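Search tickets
Enter keyword or ticket number
Tuesday, January 23, 2018
Posted by Grethe Eyvindsson, Omell Service Desk

Ticket: Two-arm unit at Kumville, keys on case, task halts before pickup
Status: Open, pending site confirmation

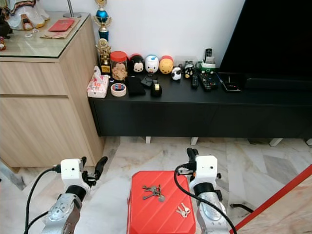
Troels Riis replied that the evening staff at Kumville had stopped trusting the unit with keys altogether and were finishing the work by hand, and he asked that the ticket record this as a staffing matter as well as a technical one. His team had been told in September that the key handling would be taken off their list. It has remained on their list, and they now also restart the unit when it halts.

Reported fault
The task "sort small items" halts with the arms forward and the grippers open. No error is shown on the operator panel. The operator must press Resume, and on most attempts the task halts again at the same step. The site reports four halts in one shift. Tasks involving cloth and boxes are not affected.

Conditions at the site
Two sets of keys on the ridged lid of a red hard-shell case, marble floor, both arms in reach of the case. The two sets differ in size.

Steps taken by the Service Desk
1. Remote restart of the controller. No change.
2. Task file reloaded from the Bundgaard server. No change.
3. Gripper calibration repeated on both arms. Left arm passed. Right arm passed on the second attempt.
4. Site asked to place the keys on a plain, flat surface and run the task again. Task completed three times without a halt.
5. Site asked to return the keys to the case lid. Task halted on the first run.

Assessment
The halt appears to be connected with the surface under the keys. The Rastik release now installed at Kumville applies a stricter check before the grippers close on thin metal items, and the ridges may be causing that check to fail. This has not been confirmed. Kári Østergaard has been asked to review the run logs and to state whether the check can be adjusted for a single site.

Interim instruction to the site
Keys are to be placed on a flat surface before the task is started. The operator on duty is to record each halt with the time and the step number. Staff are not to move items by hand while the arms are powered. If the work must be completed manually, the unit is to be switched to Standby first and the time spent is to be entered under code 7.

Response from the site
Wilfredo Cabanatuan accepted the interim instruction for the day shift. He noted that placing the keys by hand takes over half the time that sorting them by hand would take, and requested that the evening shift not be reduced while the ticket remains open. The request has been forwarded to Ásdís Hedegaard, who is responsible for the shift plan. The Service Desk has no authority in this matter and will add her answer to the ticket when it is received.

Next action: log review, K. Østergaard
Priority: 2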